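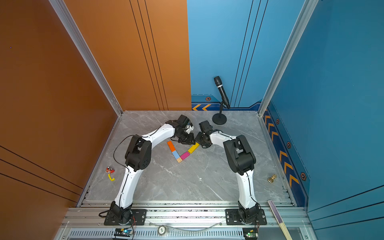 Lirnness Printed Wall and Floor Panels

Product page last updated 2023-03-30

Lirnness panels are cut-to-size linings for small enclosures, display booths and tabletop work areas. They give a plain frame a finished interior without paint. Each panel is printed on one face and left plain on the back. They fit inside an aluminum frame with posts in the corners, and can be taken out and swapped when you want a different look.

The range is made by Bustero and sold as single panels or as a full set for one enclosure.

Wall panels

Two wall colors can be combined in one enclosure. Orange is a warm orange-brown with thin dark lines, some vertical and some diagonal. Blue comes in two shades, a sky blue for the back and a deeper blue for the side. A back wall can be split between orange and blue, with the join placed wherever you mark it on the order form.

The line pattern is part of the print and can't be peeled or scratched off in normal use. If you would like a panel without lines, choose "plain" under Finish. Plain panels cost the same.

Floor panel

The standard floor is a gray marble pattern. It has a low-sheen surface, so overhead lights don't glare as much as they would on a gloss sheet. Blocks, small parts and desktop stands can sit directly on it. Equipment that is bolted down should be fixed to a rail or mounting plate and not to the floor panel itself. The panel is a lining and isn't meant to carry bolts.

Other floor patterns can be ordered, but they are printed in batches. The next batch is planned for August.

Trim strip

The trim is a dark blue band that runs along the bottom of the blue walls. It is printed with orange chevrons and small hexagonal emblems. You can have it with chevrons only, or with no decoration at all. The strip goes on after the wall panels are in and covers the gap where wall meets floor.

We don't print customer logos in place of the hexagons on single sets. For orders of 6 sets or more, ask for a quote.

What comes in a set

Left wall panel
Back wall panel, split or single color
Right wall panel
Floor panel
Trim for the blue walls
26 mounting clips
Fitting sheet

The frame, corner posts, rails and lighting are not included.

Measuring

Measure the inside of the frame, post to post, at the top and at the bottom. If the two numbers differ, send us the smaller one. For height, measure from the top of the floor panel and not from the table. Panels are cut 4 mm under the size you give so they drop in without force.

Fitting

Lay the floor first, then the back wall, then the sides. Press the clips on by hand. Peel the backing from the trim and work from the corner outward. The trim can be lifted and moved once. After that the adhesive won't hold well and you will need a new strip.

Cleaning

Wipe with a damp cloth and mild soap. Don't use acetone or abrasive pads. Dust shows more on the blue panels than on the orange.

Delivery and returns

Standard sets ship from the Timis warehouse in 9 working days. Panels cut to your measurements can't be returned unless they arrive damaged or the wrong size. Unopened clips and trim can go back at any time.

Replacement panels are sold one at a time. Have your original order number ready so the color can be matched. Trade orders outside our own shop go through Kalogeropoulos, who also keep sample swatches of every color and pattern.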